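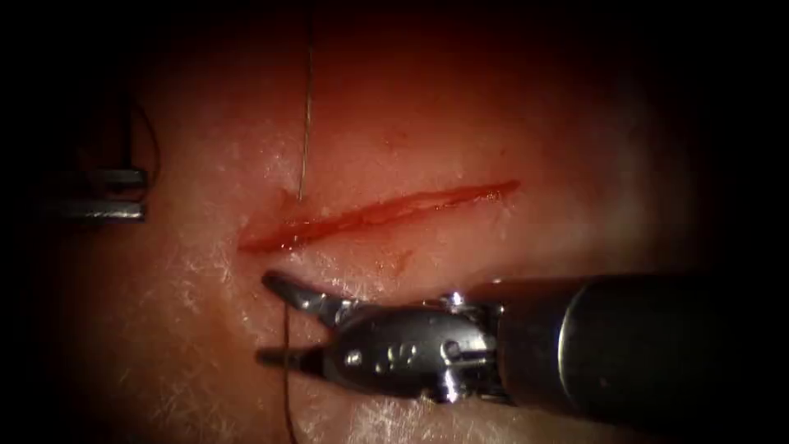
Run 34 stopped at 2:10 in the afternoon with the same fault as yesterday, tracking error on the right arm, wrist pitch. The controller dropped to hold and the brakes came on within spec. I went through the camera view before touching anything. Right driver with its jaws open in a wide V just under the left half of the incision, the left gripper over at the margin, one thread going straight up out of the upper lip and the other trailing down past the lower jaw. I could not make out a needle in the right jaws. The planner state said "needle held, right" and had said so for 519 control cycles.

So there are two faults and I had been treating them as one. The tracking error is mechanical, or at least starts there. The grasp state is software, and it worries me more. The Kandpal module infers a grasp from jaw motor current, and if cable friction in the wrist goes up, the current goes up with nothing between the jaws.

Pulled the instrument and put it on the Bokine bench. Pitch cable tension was low on one side. Use counter reads 758, inside the limit, but these have done a lot of hard driving through the new pads, which are stiffer than the old stock. Jaw current on an empty close was already over the grasp threshold. Repeated it with the spare driver and got a normal reading.

Josué Andrade wants to raise the threshold and carry on. I said no – that only moves the number until the next cable wears. He agreed in the end to a check against the camera before any handoff, with a stop if the two disagree. He will write it in the Tultus branch tonight. Until it is in, no unattended runs, and one of us stays on the pedal.

Needle found at 3:25, under the near edge of the pad tray. Logged it, bagged it, signed the sharps sheet. The search should have been the first thing done after the hold and I left it until after the bench work. Added a line to the stop procedure.

Still to do: ask Rollwood for the wear data on the pitch cables, and rerun 34 from the second throw with the spare. Logs copied to the shared drive at 6.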